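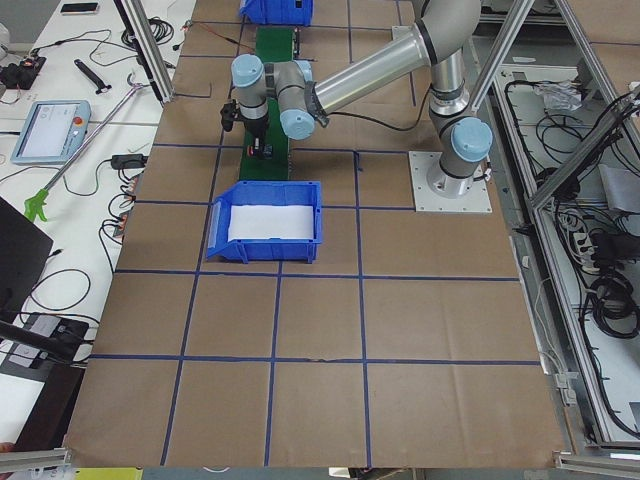 Budget request: second sorting cell, Larnena building

Posted by nlopes_facilities
The department requests comments on the purchase of a second arm and conveyor for push button sorting. The quote from Dorkura allows 13 weeks for delivery. Please reply before the December review.
Nayara Lopes

Posted by bench_supervisor
I support the arm. I do not support ordering bins without inserts. A button that stands upright in white foam is easier to approach than one lying flat, and the foam should be a separate budget line. 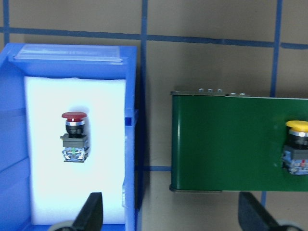

I would request 20 inserts, with spares held in stores.

Posted by furkunside_ops
I must disagree with the order of priorities. Our site bought inserts first and later changed button sizes. The belt deserves the money.

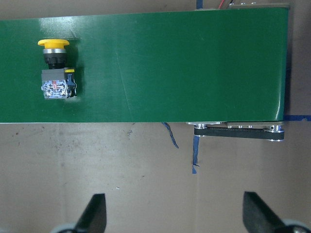
A spare timing belt and both pulleys should be included in the original order, as the quote lists neither.

Posted by bench_supervisor
Spare parts are acceptable to me. Delaying the inserts is not.

Posted by nlopes_facilities
Both items will be entered separately. Lương has been asked to quote for the spares.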